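Reference > Toys and Games > Educational Toys > Alphabet blocks

Alphabet blocks

Alphabet blocks are small cubes, usually of wood, printed or carved with letters and often with numbers and pictures. They are sold as an aid to reading and used mainly for building towers that fall down. Adults who own a set tend to remember the towers.

Construction

The ordinary block is a plain cube with slightly softened edges, sized to fit a small hand and, less conveniently, a bare foot. Pale woods are preferred because printing shows up well on them. A cube has six faces and the alphabet has 26 letters, an arrangement that leaves the manufacturer plenty of room and a certain amount of explaining to do. The spare faces usually go to animals, household objects and numbers.

Color is normally confined to a border or panel around the letter, with the remaining faces left in bare wood. The drawings are simple and in a single color, and some take a moment to identify even when the child is told what they are.

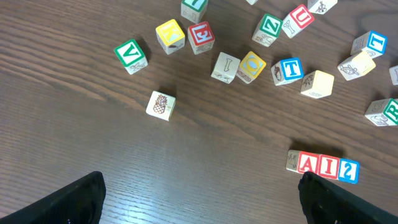 Blocks with colored letter borders and brown line drawings, on a dark wooden tabletop.

Letter distribution

A set with one block per letter can spell surprisingly little. "Mama" needs two of each letter, and most family names run into trouble by the second syllable. Makers deal with this by putting different letters on different faces of the same block, so that a word can be spelled only if no two of its letters live on the same cube. The Likunetti set, introduced with a leaflet promising 200 words, was of this type. The leaflet did not list them.

Sets sold across several languages have further difficulties. The Živković pattern added a few accented letters on separate blocks, and these are generally the ones missing from secondhand boxes. Cirkum, a later maker, replaced four of the less popular letters with acrobats.

Orientation

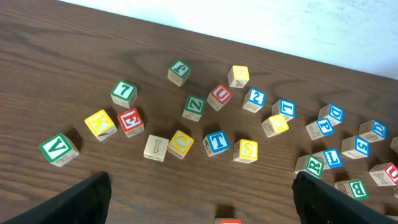
Several capital letters change identity when turned. An N on its side is a Z, an M upside down is a W, and a beginner has no particular reason to prefer one reading over the other. Blocks scattered on a table make the problem plain: among the green ones is a white outlined letter that can be taken for an N or a sideways Z, and a red block has a decorated character that might be an E or a 3. Ornamental lettering, much loved by designers, makes matters worse. Some makers print a line under the letter to show which way is up, a convention that must itself be taught.

Storage

Blocks are supplied in a box into which they fit exactly once, at the factory. Drawstring bags are more forgiving. The Nusance tray, with a square recess for each block, was admired by parents and has been used chiefly as a sled for dolls.

See also: Building blocks; Jigsaw puzzle; Spelling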